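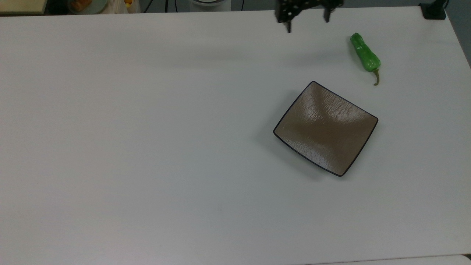
Step 1: Clear the table and pick your dish

I plate up every single pepper I pickle before I serve it, which sounds a bit precious, but stick with me. These are long green chillies, the glossy bendy kind, and they look so much better on something brown than they do on white. I used white plates for years and everything on them looked like a hospital lunch. A square dish in a taupe or mushroom colour does half the work for you!

Wipe the table down and put your dish where you can walk around it. Turn it so a corner points at you instead of a flat side. My friend Victor Mushi taught me that one when we were doing the food for the Pellport street party (81 people, one oven, never again) and I've set square plates on the diagonal ever since.

Step 2: Choose a pepper with its stem on

Go through the bag and find one with a bit of a curl to the stem. Straight peppers are fine for chopping, but for serving whole you want some shape to it. Leave the stem alone. It gives people something to hold, and a pepper with the stem ripped off goes mushy at the top after a day in the brine.

Check the skin too. You're after shiny and tight, with no soft patches. A lumpy one is no worse for flavour, and I reckon the lumpy ones sit better on the plate because they don't roll.

Step 3: Have a play with the placement

Do this part before you do any cooking. Lay the raw pepper down beside the dish first and look at the two together. If the pepper is longer than the dish from corner to corner, swap to a bigger dish or a smaller pepper.

Then try it on the dish. I like mine running along the diagonal, fat end at the back, with the tip just short of the front corner. Try it the other way round as well, so the stem hooks toward you.

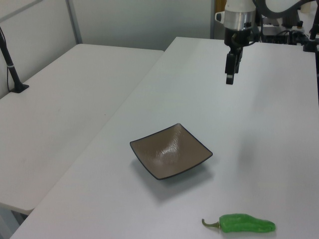

Glossy glazes are a bit tricky, because they pick up every light in the room and you get a big pale streak right where the food's meant to go. Turn the dish a little at a time until the streak slides off to one side. If you're eating outdoors in December you won't have the problem, you'll just have flies.

Step 4: Blister and fill

Once you're happy with the look, take the pepper away and cook it. Hot dry pan, 3 minutes, turning it with tongs so it colours on all sides. Let it cool enough to handle, then cut one slit down the length, stopping well before the stem, and scrape out the seeds with a teaspoon. Wear gloves if your chillies are hot ones. I forgot once and rubbed my eye and that was my whole evening gone.

Stuff it with soft cheese, a bit of lemon zest and whatever herb is taking over your garden. Mine's always parsley.

Step 5: Put it back where you had it

Wipe the dish again, set the pepper down seam side under, and add a thin drizzle of oil along one side only. Salt at the very end. Serve while the pepper's still warm and have bread ready, as the oil's the best bit.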